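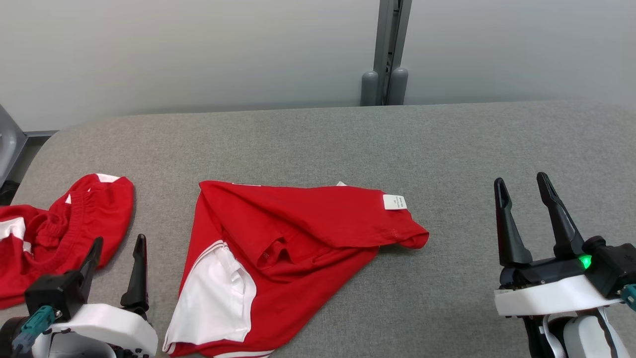 Search the forum Advanced Go

Red and white kit: wash together, or am I asking for pink?

stulell_laundry_dad
Season starts soon and I am once again the person who does the team wash. Red shirts, white panels, and last February I turned a whole bag of them the color of canned salmon. The kids took it well. The parents did not. What temperature are people using, and does anyone fold these in a way that survives the trip to the field?

hemline76
Cold. Always cold. Inside out, short cycle, out of the machine the minute it stops. Red dye gets ideas when it sits around damp against white.

Kauko Laitinen
Cold does nothing for grass stains. I wash ours at 100 degrees (Fahrenheit, relax) and the white is still white after 7 washes. Read the care label. It's small, but somebody went to the trouble of printing it.

hemline76
Mine says "wash with like colors." The shirt is two colors. I await guidance.

plusora_jen
Color catcher sheet in the drum. They cost next to nothing and come out looking like a crime was committed, so you feel you got your money's worth.

On folding: lay it flat, bring the sleeves in, fold up from the hem. If you've got a padded or fabric-covered surface, use it. Slick shirts slide all over my kitchen counter.

stulell_laundry_dad
Mine come out as triangles. I start with a rectangle in mind and somewhere near the collar it's a pizza slice.

Aino Lahtinen
You're folding with the collar bunched. Smooth the neck first, then do the sides. Shorts go separately, waistband folded over once. Don't leave them in a heap next to the shirts and tell yourself you'll get to them.

stulell_laundry_dad
I feel watched.

Kauko Laitinen
Why fold at all? It's going in a duffel bag under a pair of cleats. Roll it.

Aino Lahtinen
Rolling creases the numbers. We had a set from Dreken where every back number cracked.

Kauko Laitinen
Then Dreken makes bad numbers. I have rolled for years.

plusora_jen
Can we agree on the sheets, at least?

Kauko Laitinen
No.

hemline76
Cold water and no sheets here. Report back, OP, pink or otherwise.

stulell_laundry_dad
Test load is in. One shirt, one pair of shorts, cold, with a sheet, so everyone but Kauko gets a say.

Related threads
Getting grass out of white socks
Fraser duffel bags: zipper gone again
Who keeps the spare shorts?
Drying shirts without a dryer

Contact us | Copyright 2018 | Back to top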